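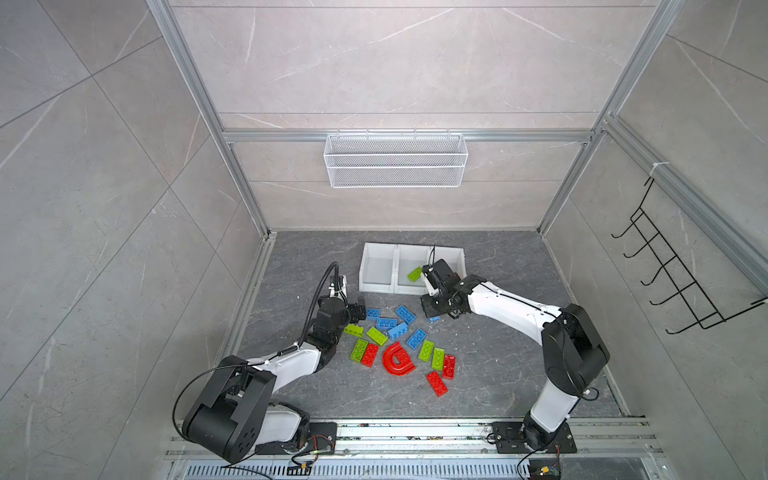

Klötze nach Farbe zu trennen, das könne jede Sortieranlage seit Jahrzehnten, dafür müsse man keiner Maschine etwas beibringen, schrieb ein Leser nach unserem Beitrag im Mai. Wir haben den Einwand mitgenommen zu Kitoto, wo zurzeit Beispiele für ein lernendes System aufgenommen werden. Die Leiterin der Datenaufnahme kennt ihn. «Der Leser hat recht, wenn es um die Klötze geht», sagt sie. «Mir geht es um das Greifen. Die Farbe ist nur der Anlass, damit der Arm einen Grund hat, irgendwohin zu fahren.»

Die Aufgabe heißt intern Turnside. Blaue Steine kommen in den linken Behälter, grüne in den mittleren, rote in den rechten. Zwei Arme arbeiten zugleich, gesteuert von einem Menschen, der außerhalb der Zelle zwei baugleiche Arme ohne Motorkraft führt. Was die Hände dort tun, machen die Arme in der Zelle nach. Gespeichert werden die Gelenkstellungen und die Bilder aller Kameras. Ein Durchgang, in der Sprache des Teams eine Episode, beginnt mit verstreuten Steinen und endet, wenn der Boden leer ist oder die Zeit um ist.

Für die laufende Serie sind 200 Episoden vorgesehen. Ob das reicht? «Für diese eine Aufgabe mit diesen Steinen vermutlich ja. Wenn wir morgen andere Behälter hinstellen, vermutlich nein.» Bei einer früheren Serie mit einer einzigen Bedienperson habe das Modell sehr schnell gelernt, allerdings auch deren Angewohnheiten. Es habe vor jedem Zugreifen kurz angehalten, wie die Person selbst. Seitdem wechselt die Bedienung nach jeweils 20 Episoden.
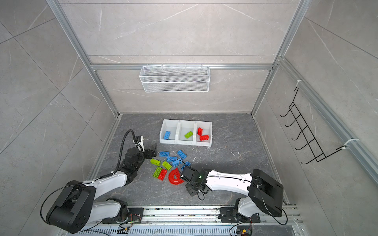
*Teilweise sortiert: Blau links, Grün in der Mitte, Rot rechts.*

Welcher Arm welchen Stein nimmt, ist nicht vorgeschrieben. Es gibt nur die Regel, dass die beiden sich über den Behältern nicht kreuzen sollen. «Daran halten sich die Leute meistens», sagt die Leiterin. Wer dagegen verstößt, muss die Episode nicht verwerfen. Sie bekommt eine Markierung, und beim Training wird entschieden, ob sie hineinkommt.

Schwieriger als die Frage nach dem Arm sei die Lage der Steine. Ein Stein, der flach liegt und quer zum Greifer, ist schnell aufgenommen. Liegt er dicht an einem anderen, schieben die Finger erst beide weg. Der rote Bogen hat wegen seiner runden Form eine eigene Zeile in der Anleitung bekommen: an der schmalen Stelle fassen, langsam anheben. «Am Anfang haben alle versucht, ihn oben am Scheitel zu nehmen. Das geht, aber man braucht drei Anläufe.»

Solche Anläufe werden nicht herausgeschnitten. Das System soll sehen, wie jemand nach einem misslungenen Griff weitermacht, also öffnen, ein Stück zurück, neu ansetzen. In einer Aufnahme ohne Fehler komme das nie vor, und ein Modell, das nur solche Aufnahmen kenne, bleibe beim ersten verrutschten Stein ratlos stehen. Aussortiert werden dagegen Episoden, bei denen eine Kamera ausfällt oder ein Stein aus der Reichweite beider Arme gerät. In der Vorwoche waren es 13. 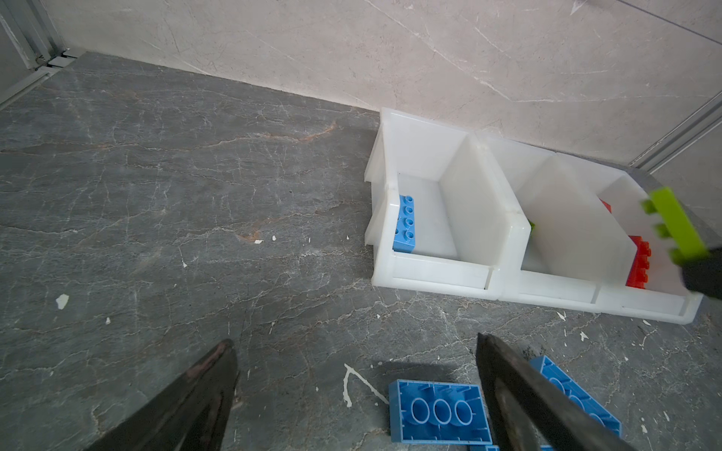 *Blick der Kamera am Arm. Rechts hält ein Greifer einen grünen Stein über dem rechten Behälter.*

Die Kameras an den Armen liefern nach Einschätzung der Leiterin den wertvolleren Teil der Daten. Die feste Kamera zeigt, wo alles liegt, aber kurz vor dem Zugreifen verdeckt oft der Arm den Stein. Von vorn am Greifer sieht man die Finger und was zwischen ihnen liegt, auch die Unterseite eines umgedrehten Steins mit ihren Röhren. «Ein umgedrehter Stein sieht für das Modell zunächst aus wie ein anderer Gegenstand. Deshalb kippen wir beim Auslegen die Kiste einfach aus und drehen nichts zurecht.»

Die Auswertung liegt bei Cullach. Dort werden die Aufnahmen durchgesehen und mit kurzen Sätzen versehen, die beschreiben, was gerade geschieht. Die Rückfragen seien manchmal mühsam, räumt die Leiterin ein. Zuletzt ging es darum, ob ein Stein als abgelegt gilt, wenn er auf der Kante des Behälters liegt. Man einigte sich auf nein.

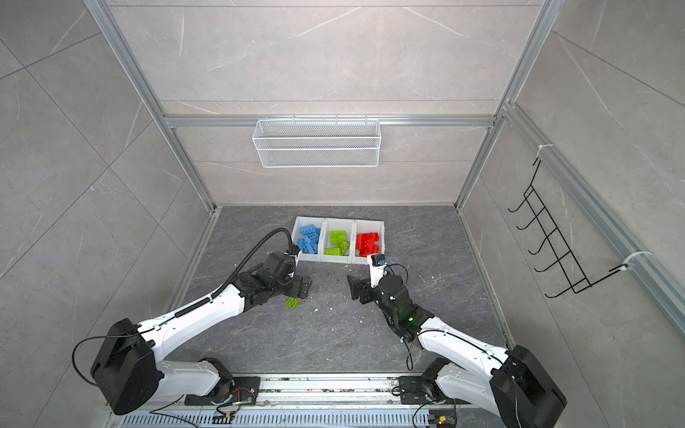
## «Der letzte Stein dauert am längsten»

Gegen Ende eines Durchgangs ändert sich die Arbeit. Am Anfang findet jeder Arm etwas in seiner Nähe, später bleibt einer der beiden übrig und muss warten. Auch das Warten wird aufgezeichnet. Die Bedienpersonen sollen den untätigen Arm ruhig halten, mit offenem Greifer, und ihn nicht vorsorglich über die Behälter fahren. Leicht falle das keinem, sagt die Leiterin. «Der letzte Stein dauert am längsten, weil man fertig werden will und hastig wird. Ich sage dann, fünf Sekunden länger sind mir egal, ein Ruck im Signal ist mir nicht egal.»

Nach Turnside soll in derselben Zelle die Aufgabe Khunthong aufgenommen werden, bei der ein Arm dem anderen einen Gegenstand übergibt. Die Anleitung dafür liegt als Entwurf vor. Strittig ist noch, wer zuerst loslassen darf und wie lange beide Greifer den Gegenstand gemeinsam halten. Auf die Frage des Lesers, wozu das Ganze, kommt sie am Schluss noch einmal zurück. Sie würde ihm gern die Steuerarme in die Hand geben, sagt sie, und den roten Bogen dazulegen.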